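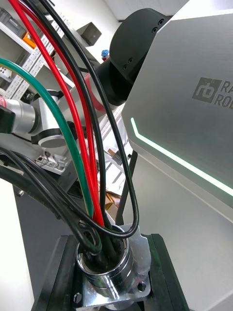
Two red cables, one green and several black, all going into the same chrome gland.

Category: Gallery / Cables and fittings

Where the cables go in

I am Marjan Rashti, and for this page of the gallery I have chosen a subject that most people walk past: the place where a cable enters a metal part. I worked for many years in the wiring room of Kermani, a small company that made control cabinets, and in that time I learned to look first at the entries and only later at the doors and the labels. It is a habit I cannot lose. When I visit a friend and the washing machine is pulled out from the wall, I look at the back of it.

The gallery is for pleasure, but some readers are students, so I write a little more than a caption when the subject asks for it.

About the red pair
What I like most is the long curve. Two red cables run next to each other and make the same bend, and they go in just below the rim. In our wiring room we called this "walking together." If two cables begin together and must finish together, the one on the outside of the bend needs a little more length. A beginner cuts both the same, and then one of them is pulled and the other makes a small belly. I made this mistake for the whole of my first March at Kermani, and I still have the short pieces in a biscuit tin.

About the green one
It comes from the left and takes its own wide way down. I am fond of a single cable in a different color. Please do not decide from a photograph what a color means, because the rules are different from one country to another and also from one factory to another. At Kermani green was only the color of the drum which was cheapest to buy that year, and it was used for signals. Other people would be shocked by this.

About the black ones
The black cables are the least orderly. On the left they go over one another and around the rim, and on the right there is one that swings out, comes back across the top of the rim and goes inside. My old chief, Pouran Ansari, would put her finger on a loop like that and say nothing, and you understood that you had to open the work again. I am more tolerant than she was. A loop gives you spare length, and spare length is a kindness to the person who must repair the thing. But I prefer that the loop rests on nothing sharp and is not the first thing that catches a sleeve.

About the chrome
The gland is short and thick, very well polished, and it stands on a shiny flange with curved lobes. Under the flange there is a black base. Polished metal is hard to photograph, as everybody knows who has tried it with a kettle. I enjoy it here because the rim is round. A round rim is good for cables. With a plain hole in sheet metal you should always have a bushing or some edge protection, and you should feel the edge with your finger before the first cable goes through. Switch off the power before you do that, naturally.

A note on space
Students often ask me how full an entry can be. The correct answer is in the paper that comes with the fitting, and it depends on the type, so I will not give a rule. I can only tell what we did. We put a short piece of every cable in the hole by hand before we cut anything. If the last piece had to be forced, we chose a bigger fitting, or we made two entries. The biggest cabinet I ever helped with had 52 cables on the drawing and 48 in reality, and the four that were missing had been drawn twice by two different people. We searched for them for one full afternoon.

For cleaning chrome fittings I use a dry cotton cloth, and for fingerprints a cloth that is slightly damp, only on parts which are not connected. Polish is not necessary. It goes into the gap under the rim and stays there white for years.

The next page of the gallery will be about cable ties, and after it I would like to do old door handles from Fulari street, if the weather is good enough to walk.

Posted 22 February 2020

Comments

lisik_bench: Thank you for the part about the outside cable in the bend. I have been cutting pairs equal and then wondering about the belly. Is there a trick for how much longer?

Marjan Rashti: Dear Lisik, I never calculated it. Lay both in the bend first, hold them with a soft tie, and cut them at the end together.

Pouran A.: I did say something. I said "again." Very nice picture, and the loop on the right should be shorter.

Tomcat578: Came for the door handles, stayed for the cables. The green one is my favorite, it looks so relaxed. Please do the cable ties soon!

oldfitter: I don't agree about the polish. A very small amount on a cotton bud does no harm if you wipe it off right away. But yes, under the rim it is a nuisance.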